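We use cookies to remember your preferences and to see which stories get read. Carry on browsing and we'll take it that you don't mind. Manage settings.

Walent teaches its planner to say it doesn't know

October 2020

Robot software firm Walent has released a new version of Honia, its motion planner for two-armed household robots, and the headline feature is that it gives up sooner.

The update, version 3, changes what happens when the software is asked to reach for something and can't find a sensible way of doing it. Older releases would go on looking until they found a route or the user found the off switch. The new one works to a time budget, stops when it runs out, and reports which part of the problem defeated it: the arm, the grip, the furniture or the instruction.

Walent calls this "structured refusal". Users of the previous version, who had become used to watching a progress bar contemplate a mug, may have other names for it.

The planner is developed almost entirely in simulation. Walent's test suite is a set of furnished rooms, known in the office as the flats, in which a simulated robot is given chores and marked on the results. There are 57 rooms in the current set, up from 17 when the project began, and each is run overnight with the furniture nudged, the lighting altered and the robot started from positions that a considerate owner would never leave it in.

The firm says the variety matters more than the polish. A planner that has only met tidy kitchens will do very well in tidy kitchens, and there is a limited market for that.

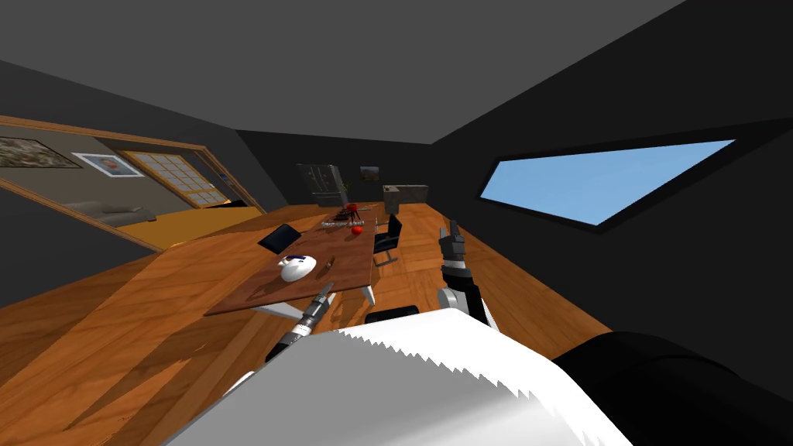 Reading time: 5 minutes

Table tasks such as the one in this room, with a red apple on the far side of a laptop and both arms coming up from the near side, are where the old software spent most of its time. An apple is easy to grasp. The trouble lies in getting there, as an arm that takes the direct line may sweep the rest of the tabletop along with it, and one that goes over the top has to keep its elbow clear of whatever the other arm is doing.

Honia used to plan the two arms one after the other. The left would work out its route, and the right would then be told to fit in around it, like a second guest at a narrow sink. Version 3 plans both together and allows either to back off. Walent says this has cut the number of abandoned table tasks in its own tests, though it has not published the figures and says it won't until the test set has stopped changing. It has been changing since June.

Perception has had some attention too. The planner now accepts a confidence score with every object it is handed and leaves more room around the ones it is less sure of. Something confidently labelled as fruit can be approached briskly. A small brown thing of uncertain purpose gets a wider berth until a second look has been taken. Cutlery and other shiny tableware, long a source of imaginary obstacles, is now treated as a single lump unless the robot has been asked for a particular piece.

The second look is handled by a new module that moves the head or body before committing an arm. This sounds obvious, and Walent concedes as much in its release notes, where the entry reads in full: "Robot now looks first."

Tilted views were a separate headache. With the robot's body leaning, the camera leans as well, and earlier builds would occasionally decide that the floor was a ramp and the table was on its way down it. The new release takes the direction of gravity from the body's own sensors and corrects the view before anything else is done with it. The bug report that led to the fix had been open for 90 days under the title "whole flat sliding into the sea".

Not everything has made the cut. Doors are still unsupported, as are drawers, curtains and anything described by its owner as "just a bit stiff". Chairs may be planned around and cannot be moved, so a robot that finds one tucked up to the table in the wrong spot will report a furniture fault and wait for somebody to come and deal with it. Walent says chair handling is "on the road map", a document it has not shown to outsiders.

There is also a new tool for the people who have to work out what went wrong. Called Stukeck, it replays a failed attempt step by step and shows the routes that were tried and thrown away, coloured by the reason for rejection. Engineers can drag an object a little to one side and ask the planner to try again from that point, which the firm says has taken a good deal of shouting out of the debugging process. Stukeck was an internal tool until this release and still looks like one. Several of its buttons carry only initials, and the manual has a page explaining which of them should be left alone.

Rival developer Zapata, which sells a planner of its own for warehouse arms, took a different line with its last release and gave its software more time to think. Its customers tend to have a fixed bench, a known set of boxes and no apples, so the two products don't compete directly, a point both firms make with some care. Zapata declined to comment on the Walent release beyond saying that it welcomed interest in the field.

One early tester, a small workshop that builds arms for research labs, told us the refusals had taken some getting used to. "The first evening it turned down nearly everything we asked," the workshop said. "Then we read the reasons and most of them were fair. We'd told it the table was 17 centimetres high." The height has since been corrected and the robot is said to be more forthcoming.

The tester was less taken with the wording of the messages, which it described as "a bit curt". Walent says these can be edited in a settings file. A default set with a warmer tone was tried and withdrawn after staff complained that being apologised to on every failed grasp made a long night's testing feel longer.

Honia 3 is available now to existing licence holders, with Stukeck included at no extra charge. New customers will have to wait for the next intake, which has no date yet. Anyone upgrading from version 2 is advised to clear their saved plans first, as the new release will read the old ones, check them against its own rules and refuse the lot.

Get our robotics round-up in your inbox every fortnight. Enter your email address to sign up. You can unsubscribe at any time.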